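Ticket: gripper B drops or misreports objects on the kitchen table set
Project: Vetura
Queue: Hardware / End effectors
Opened by: Demetrius Holloway
Opened: 28 Jul 2025
Priority: Normal
Status: Waiting on vendor

Summary

We are comparing two parallel grippers on the kitchen table set before we order more of either. Gripper A is the Mikkelsen unit we have used since March. Gripper B is the Trastgate. Both run from the same Tritus controller with the same overhead cameras and the same task list. B has two problems that A does not have. It reports "object held" when it has closed on nothing, and it lets go of smooth items partway through a lift. I need to know whether this is a setting, a wiring fault or the gripper itself.

Setup

Task list is the standard one: fruit to plate, fruit to bowl, bottle off plate, open oven, vessel to oven, close oven. The bottle starts lying on the plate. The oven stays on the right side of the table with its door facing left. Everything else may be moved between episodes.

Controller firmware is the current release on both arms. Force limit was left at the vendor default for each gripper on the first pass. After that I set both to the same value, listed below.

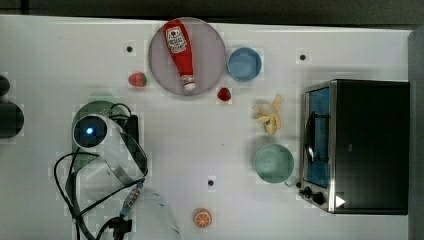
Symptoms

1. False "held" flag. The gripper closes, the flag goes high, the arm lifts, and the item is still on the table. Worst on the orange slice and the strawberries. Those are low and the fingers can pass over the top of them.

2. Slip on lift. The gripper closes on the item, the item leaves the table, then it drops before the arm gets to the target. Worst on the ketchup bottle and the bowls. The bottle goes most often when it is picked near the wide end.

3. Late close. Less frequent. The close command is logged, and the finger position does not change until after the lift has begun. I only found this by reading the log. By eye it looks the same as symptom 1.

The arm does not fault on any of these. It carries on to the next step, so the episode is saved as complete and somebody has to find it by hand.

Numbers from the first pass

Episodes logged, both grippers: 1,339
Episodes with gripper B: 500
Flagged for any of the three symptoms, gripper B: 318

I did not break the 318 down by symptom on the first pass. Symptoms 1 and 3 were being tagged the same way until I learned to tell them apart, so any split from those logs would be wrong.

For gripper A, I went back through the saved episodes with the same script. It picked up slips on the bottle and a few on the larger bowl. It did not pick up any late closes.

Steps tried

Step 1. Power cycled the controller and the gripper, then the gripper alone. No change.

Step 2. Re-zeroed the fingers with nothing between them. The zero had drifted. After re-zeroing, the false flag went away for a short run and then came back. I repeated this three times with the same result each time. Zero drift is real but I do not think it explains everything.

Step 3. Checked the cable run. The loop from the wrist was tight when the last joint was turned to the end of its range, and the connector could be rocked by hand. I gave the loop more slack and reseated the connector. The late closes stopped for the rest of that session. See the update further down, they came back.

Step 4. Swapped the gripper cable for the spare. No change to symptoms 1 and 2.

Step 5. Set the same force limit on both grippers, 60 percent of maximum. Gripper B slipped less on the bottle. It also started to push the banana out sideways when the peel was between the fingers. Went down to 45 percent. The banana was fine and the bottle slipped again. There may not be one value that covers the whole table.

Step 6. Cleaned the finger pads with alcohol and a lint-free cloth. Small improvement on the bowls, nothing on the bottle.

Step 7. Moved the overhead camera calibration target around the table and reran the calibration. The error at the corners was higher than it should have been, so this was worth doing anyway. Grasp points moved slightly toward the center of each item. False flags on the strawberries went down. False flags on the orange slice did not.

Step 8. Lowered the approach height for low items by 4 mm. This helped the orange slice more than anything else so far. It is a workaround. Gripper A does not need it.

Step 9. Put gripper B on the other arm and gripper A on this one. The false flag followed gripper B. The late close did not follow it. It stayed with this arm.

Notes after step 9

The swap means we have at least two separate faults. The false flag belongs to the gripper or its firmware. The late close belongs to something on this arm, most likely the tool connector or the port on the controller. I should have done the swap first. It would have saved most of a day.

For anyone repeating this: mark the arms before you swap. The logs name the arm by port and not by serial number, and once the grippers have been moved the names in the file no longer match the notes from the morning.

Second round

I changed the pick list to get items with edges and openings into it, and included the colander. The flat items only tell us about finger height. A rim gives the fingers something to close on from the side and shows whether the flag works when there is a thin wall between the pads. Approach for the colander is from above on one half, then down until one finger is inside the wall and one is outside.

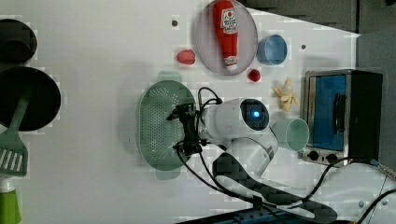

Gripper over the colander.

Thin walls turned out to be the clearest test for the false flag. The Trastgate decides an object is held when finger motion stops before the commanded end point. With a wall only a couple of millimeters thick, the difference between "closed on the wall" and "closed on nothing" is close to the zero drift I measured in step 2. So the flag can go wrong in both directions. I have log entries where the item is in the fingers and the flag stays low, and the arm opens again to retry and drops it.

The Mikkelsen uses motor current for the same decision. It is slower to report but it did not give the wrong answer on a rim in this round.

Other observations from the second round:

- Vessels lying on their side are hard for both grippers. If the open end faces the oven there is not much room to bring a finger in before the arm gets close to the oven body. I would leave these out of the comparison and deal with them as a planning problem.

- The bottle is easier when it lies straight up and down the table than when it lies at an angle on the plate. This goes for both grippers. The wrist has less turning to do, and the cable loop is not pulled as far.

- The spatula was not scored. The planner kept choosing the head, and I did not want to mix a bad grasp choice with a gripper fault.

- Cables can hang across the overhead view near the wrist. On some episodes the item under the gripper is hard to make out from above. Please check the wrist view before tagging those as false flags.

Update 1

Late close came back on this arm after the reseated connector had been fine for a session. I moved the tool cable to the second port on the Tritus. Ran the full task list twice with no late closes. Moved it back to the first port and got a late close in the first run. I am treating this as a port fault. The first port is now taped over. Please do not use it until the controller has been looked at.

Update 2

Sent the logs and a short write-up to Trastgate support. They asked for the firmware build, the zero offset after each power cycle, and a log with the verbose setting turned on. Build and offsets were sent the same day. The verbose log fills the buffer quickly and the controller stops writing without a warning. I lost the first attempt that way. The second attempt is complete up to line 878 and has four false flags in it, which should be enough for them.

Update 3

Trastgate replied. They say the stop-motion check has a threshold that can be raised, and that a current-based check is in a later firmware build that has not been released for our model. They sent the parameter name and a range. Raised it to the middle of the range. False flags on empty closes went down a lot. Missed grasps on rims went up. This is what I would expect from a single threshold and I have told them so.

Current settings, gripper B

Force limit: 45 percent, 60 percent for the bottle only
Approach height: lowered 4 mm for low items
Stop-motion threshold: middle of vendor range
Zero: redo at the start of each session and after any power cycle
Controller port: second port only

Still open

- Early release of the newer firmware from Trastgate, or a date for it.
- Controller port repair or exchange.
- Softer finger pads for the bottle and bowls. Not ordered yet.
- Retag the first pass so that symptoms 1 and 3 are separate. The script can do this from the finger position column, but the results need to be checked by hand.

Recommendation for now

Keep gripper A on the arm that is used for saved episodes. Use gripper B for testing only. Do not add first-pass episodes from gripper B to the Vetura set until the retagging is finished.

D. Holloway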